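The long life of a plain table

When the Sturkodley Hall kitchen closed for repairs, the first thing carried out was a table. It took four people and a door off its hinges. The table had been in the room for longer than anyone on the hall roster, and the new plans had no place for it.

It ended up in Ettore Bianchini's workshop at Forkden, where he has repaired timber furniture for 13 years. Most of what comes through his door is tables. Chairs get replaced and wardrobes get left behind in a move, he says, but families will pay to keep a table.

"People ring up and apologise for it," Bianchini says. "They say it's not worth anything. Then they ask me not to take out the mark where their brother dropped the iron."

The timber top is harder to look after than most owners expect. Wood takes up moisture from the air and gives it off again, and it moves across the grain as it does. A wide top screwed down tight to its frame will eventually split. Older makers used wooden buttons or slotted brackets so the boards could shift through the seasons, and Bianchini spends a good part of each summer undoing later repairs in which someone has driven long screws straight through the lot.

Heaters are his other complaint. He sees a run of cracked tops after every cold spell, nearly all from houses where the table sits beside a heating vent. Moving it a metre would have saved most of them.

Then there is the finish. Many older kitchen tables were left bare and scrubbed, which raised the grain and kept the colour pale. Others were oiled, waxed or varnished, sometimes all three over the years. Bianchini tests a patch on the underside before he does anything else. If the surface is varnish and the varnish is sound, he cleans it and leaves it alone. Sanding is a last resort. Each pass removes timber that can't be put back, and on veneer there may be less than a millimetre to work with.

At Trilmont, an hour up the road, the opposite view holds. The joinery there makes new tables from salvaged floorboards and planes every board back to clean timber. It sells its standard dining table with an oil finish and a sheet of care instructions, and charges $400 to strip and refinish one that comes back in poor shape. A basic refresh costs $100.
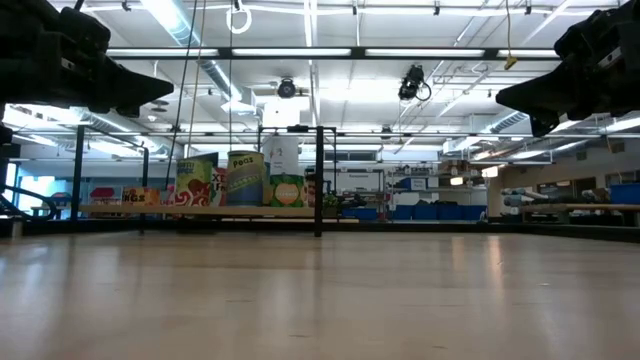

The instructions are short. Wipe up water when it lands. Use a damp cloth with a drop of dish soap for ordinary cleaning, then a dry one, both along the grain. Re-oil when the surface starts to look grey or feels rough under the hand, which for a family of four is usually once a year. Put on less oil than seems right, wait 20 minutes and wipe off everything that hasn't soaked in. Lay the used rags out flat outdoors to dry, as a bundle of oily rags can catch fire by itself.

White rings from hot cups are generally moisture caught in the finish and often fade after a few days. Black marks are another matter. They usually mean water has reached the timber and reacted with iron, and they go deep.

The Sturkodley table had plenty of those. Bianchini replaced one stretcher, freed the top and reglued two joints, and left the black marks where they were. The job took 211 hours less than building the new kitchen's fitted bench, by the hall's own job sheets, and the table has since gone to the reading room at Bech, where it holds the newspapers.

Last updated: 12/02/2020

Related stories
Sharpening a hand plane at home
Five oils for timber benches, compared
What to check before you buy a second-hand dresser
The last chair caner in Bech

We use cookies to remember your preferences and improve this site. By continuing to browse, you agree to our use of cookies.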